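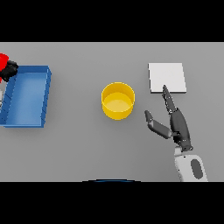 Notes on the Lasto refill campaign, now that the agency has put its case study up. Short thread, mostly about how it was measured.

1/ The brief from Lasto was one line: get existing customers to order a refill pouch before they order a second bottle. No new-customer target. Media budget was 16 percent of what the spring launch had.

2/ Kuvwood ran it as direct mail plus out-of-home. The mailer is a single sheet, one fold, with a tear-off label for the old bottle. All the copy sits on the label. The rest of the sheet is legal text and a postage mark.

3/ Art direction by Shaimaa Shehata. Two inks, no photography. The type is Berkano, condensed, set at 91 percent of the default tracking. At bus-shelter size the lowercase a fills in a bit. I would have opened it up.

4/ Test design: 40 postcodes with mail and posters, 45 with mail only. The case study reports both groups but never mentions a holdout. Without one you can compare the groups with each other and that is all. The refill lift in the headline has no baseline.

5/ The mail-only group ordered sooner. The combined group ordered more per household. The write-up merges these into one "engagement" score. I'd ask for the two series separately, by week.

6/ Compare Chevalier's return-the-jar work from May. Weaker posters, but they published the response curve and the cost per returned jar. You can check their math.

7/ For anyone entering effectiveness awards with this kind of work: put the control group on page one, state the window, and give unit costs. Jurors read the appendix last.

8/ Correction to 4: the mail-only postcodes got the sheet a week earlier. That alone could explain the timing gap in 5.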